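4.2 Comparaison des deux garnitures de doigts

Les essais de cette section portent sur la pince à main Stolura, avec deux garnitures : les coussinets texturés fournis par Trunico et une mousse lisse découpée au laboratoire. Le corps, les articulations et la caméra restent identiques d'une série à l'autre, de même que l'opérateur (K. Đồng). La tâche consiste à saisir un objet posé sur un drap, à le soulever puis à le déposer dans un bac. Chaque garniture a servi à 100 saisies par catégorie d'objets. Le recueil complet, baptisé Ninh, compte 3428 séquences, dont celles de la section 4.1.

Les objets ronds et lisses constituent le cas le plus défavorable. La surface de contact est réduite et une fermeture mal centrée fait rouler l'objet vers l'avant. La figure 3 montre une balle en prise entre les deux coussinets.

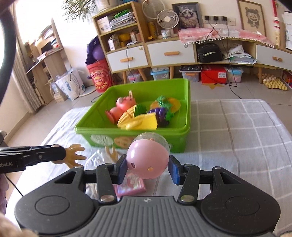
Figure 3. Prise d'une balle rose lisse entre les coussinets bleus de la pince. Au second plan, le bac vert contenant des aliments factices.

Avec la mousse lisse, nous avons relevé 159 glissements sur l'ensemble des catégories, la plupart pendant le levage. Les coussinets texturés en ont donné nettement moins, mais ils demandent une force de serrage plus élevée sur les objets souples. Dans 11 cas, l'emballage d'un objet est resté accroché à un doigt après l'ouverture. Nous avons compté ces cas comme des échecs de dépose, et non de saisie — ce choix n'a pas d'effet sur le classement des deux garnitures.

Nous avons aussi fait varier l'ouverture initiale. Une ouverture complète facilite l'approche quand l'objet est isolé, mais elle gêne dès que plusieurs pièces se touchent. T. Dương a repris les séquences concernées une à une pour distinguer les contacts involontaires des vraies poussées, ce que le seuil automatique du contrôleur Drutwood ne permettait pas.

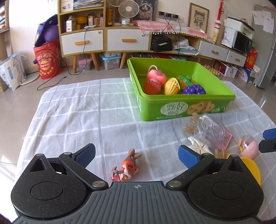
L'approche des petits objets pose une difficulté différente, liée à la géométrie des doigts. Ceux-ci décrivent un arc en se fermant, de sorte que la hauteur des extrémités change pendant la course. Un objet situé près du corps de la pince, comme la figurine à longues oreilles placée entre les doigts ouverts, oblige donc l'opérateur à reculer avant de fermer. La bouteille couchée, plus longue, offre davantage de latitude si l'on accepte une prise décalée. Nous avons conservé les reculs dans les séquences, car ils font partie du geste à apprendre.

La durée moyenne d'une saisie n'a pas été retenue comme critère. Elle dépend surtout de l'habitude de l'opérateur, qui a progressé entre la première et la dernière série. Pour limiter cet effet, les garnitures ont été alternées par blocs. Une nouvelle série avec un second opérateur est prévue en juin ; elle reprendra les mêmes catégories et le même drap. Les résultats détaillés par objet figurent en annexe B.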